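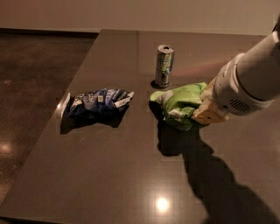

Traslow servers going down in October?

Posted 8/22/20

gribbletoad
So the launcher has a banner now. Prasorov "entering its final season" and matchmaking off in October. No patch notes, no blog post, just the banner. Anyone got more than that?

mossy_hatchet
Saw it too. Peak was 2,289 players last month so not a shock. Still stings, bought the founders pack.

gribbletoad
2,289 is fine for a 3v3 game?? Queues were under a minute for me

mossy_hatchet
What region. I'm on the west coast and it's 80 ping or no match.

pinlock80s
Studio did the same with Sollau. Banner first, then two weeks of silence, then a post thanking everybody. Don't spend your shards yet, Sollau people got store credit for unspent currency.

oddcrane
They did NOT get credit for all of it. Only what you bought. Earned stuff just went poof. I had 300 earned and got zero.

pinlock80s
ok fair, purchased only. Still worth holding on to.

tallow_run
Unpopular but the Mạch rework killed it. She was the only reason half my group logged in. They took away her wall jump and gave her a turret. A turret.

gribbletoad
Turret Mạch is good tho

tallow_run
Good isnt fun

mossy_hatchet
Disagree, player count was dropping way before the rework. No ranked for the first year is what did it. By the time it showed up my friends list was empty.

oddcrane
Does custom lobby stay up? The banner only says matchmaking. Traslow is the studio's own backend so customs might go thru the same thing.

pinlock80s
Sollau customs died the same day. Wouldn't count on it.

tallow_run
Asked in the support chat, got a canned reply. "We'll share details soon"

gribbletoad
Cool cool. Anyway I'm on tonight if anyone wants customs, east server, no turret Mạch on the first map so tallow quits whining

tallow_run
in. add me, same name

oddcrane
Need to re-download, give me an hour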